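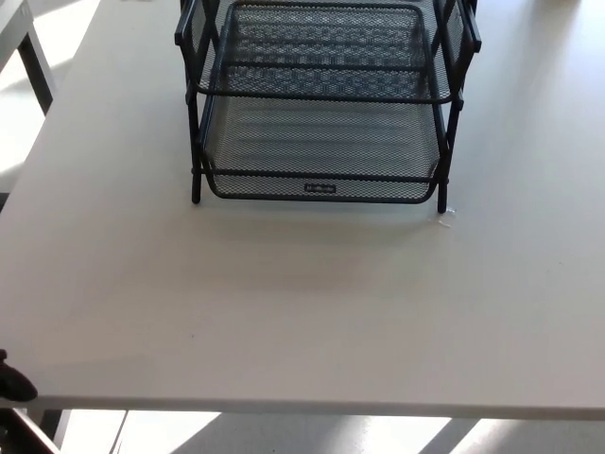 Mesh letter tray on the white table, Prenton desk-tidy set.

4 May 2022
By Rokeya Wickramasinghe

# Prenton desk-tidy set: data card and house rules

Hi! If you've just pulled this folder down from Cikar and want to know what's in it and what you're allowed to do with it, you're in the right file. I wrote most of this over two lunches, and Tudur Wogan went over the safety part and made me take out three jokes.

## What's in the folder

There are 100 recorded episodes of tabletop tidying with office stuff: letter trays, folders, pens, a stapler, loose paper. Each episode has head video, joint logs, a one-line task sentence and a notes file. 50 of them use the black mesh letter tray, and those are the ones people usually ask me for, so I put them in their own subfolder (`tray/`). The rest are in `mixed/`.

19 episodes are marked `held`. Please don't train on those! They're for checking, and once they leak into somebody's training run we can't use them for that anymore. If you need a bigger check set, write to me and we'll record one.

## Rules for setting up the table

I got these wrong myself plenty of times before we wrote them down.

- Wipe the table, then look at it from low down. Clear plastic hardly shows on a white top, and there's a little scrap of it by the tray's right front leg in the picture up top. Scraps like that get picked up off the table and binned before you hit record. If you only spot one afterward, put `debris` in the notes and keep the episode.
- The tray goes toward the back and the space in front of it stays open. That's the working area. Don't park your coffee, your phone or the task sheet there.
- Check the head view before you start. If the task involves the top tier, tilt until the whole tray is in view. If it only involves the lower tray or the open table, losing the top is fine, just write `top_cropped`.
- Sun on the floor is okay. Sun on the table is okay too, as long as you put `daylight` in the notes. We used to pull the blinds for everything and the policies we trained on that fell apart the minute somebody opened them, so now I want both kinds.
- Don't swap the tray for a different one halfway through a batch. Mesh is hard on depth sensors (you get holes and speckle all through it) and two trays won't fail in the same places.

## Rules for people

Tudur's part, lightly chattified by me.

One person runs the session and one person has the stop button. They can't be the same person, and the one with the button doesn't get to check messages. Hands stay off the table while the arms are powered. If something falls on the floor, stop first, then pick it up. I know it feels silly when it's a paper clip. Do it anyway.

After every 5 episodes, take a break and look the fingertips over for cracks or stuck tape. Write down that you did it, with your initials.

No faces in the video. If someone walks through, the episode gets deleted, including from the backup drive. Same goes for real letters and anything with an address on it: the paper in the trays has to be blank or printed from the `filler/` sheets.

## Writing the notes file

Write what you saw, in plain words. "Folder slid off lower tray, second try" is great. "Fail" is no use to me at all. If you aren't sure what something was, say so, and please don't guess at brand names you couldn't read.

Use `success`, `partial` or `fail` in the first line and anything you like after that. Partial means the item ended up on the tray but hanging over the lip, or on the wrong tier. We argued over that one for ages and Tudur still thinks wrong tier should be a fail (sorry, Tudur).

## Known problems

- Joint logs in `mixed/` lag the video a bit in the earliest episodes. Use the alignment script in `tools/`.
- Some task sentences say "rack" and some say "tray". Same thing.
- It's nearly all one room and white tables. The Killton people have promised us darker ones in June, and Montoya wants wood, so I'd hold off on any big claims about new places until then.

## Sharing

Fine inside Cikar and with Killton and Montoya. Anyone else, ask me first. If you change labels, send them back with your initials in the `who` column so I can merge them.

Rokeya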